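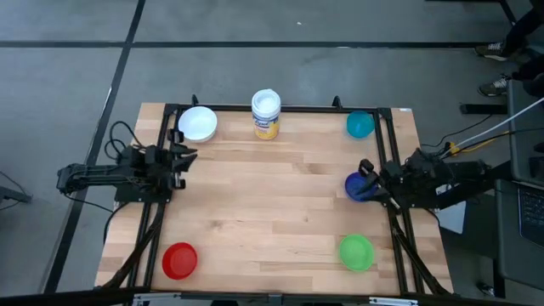 Home Kitchen Workshop Cleaning Repairs Ask Liya Search

Keeping a Pair of Bench Arms From Hurting Themselves (or You)

By Liya Gudeta

I've written plenty on this page about drawer runners and sticky oven doors, so bear with me while I spend a page on robot arms. Quite a few of you have them on a workbench now, and the letters I get are nearly all the same letter: it was going fine, and then it went bang. Ours went bang in April, over a stack of bowls, and I've been meaning to write it up ever since.

We had two arms facing each other across a butcher-block top, practicing nesting bowls. The left arm was supposed to hold still while the right one brought a bowl to the middle. Somewhere along the way the left arm's cable caught under a rail, the arm pulled against it, and the plug worked loose at the joint. With no signal the joint went limp and the whole forearm came down across the other arm's path. The right arm, bless it, kept right on going. We lost a bowl and bent a finger, and Lindalva Cordeiro, who had been leaning in to nudge the bowl over, got a bruise on her wrist that went all the colors.

So, what we do now.

Give the cables a loop. Every moving joint needs enough slack to reach its farthest point, plus a bit more, but the loop has to hang somewhere the arm never goes. Move the arm by hand with the power off, all the way out and all the way back, and watch the cable the whole time. If it drags on a rail or a clamp, move the tie and do it again.

Tie the cable down just before the plug, so a tug lands on the tie and leaves the plug alone. A soft hook-and-loop strap is kinder than a zip tie, which can bite into the jacket if you pull it too snug (and we all pull it too snug).

Assume a limp arm will drop. Ours weighs less than a bag of groceries and it still hurt. Before you switch off, park each arm low, with something folded under it if it doesn't rest by itself.

Put the stop button where your hand already is. Ours was on the far side of the bench beside the laptop, and it may as well have been in the next county. The Velby button we use now sits at the near edge, and we press it before every session to be sure it works.

Practice with bowls that bounce. Save the good stoneware for supper! Start with them spread around the edges, too, and leave the middle clear, so the first reach is an easy one.

Wipe the top down before you start and let it dry fully. Keep the tub of wipes handy by all means — I do — but move it out of reach of the arms when they're running. A gripper will happily close on whatever's nearest.

If a finger does get bent, please don't straighten it with pliers and carry on. I tried. It held for 4 bowls and let go of the next one. A new finger takes a screwdriver and a cup of coffee.

Lindalva's wrist is fine now, and she has asked me to say that she still does the nudging, only with the power off.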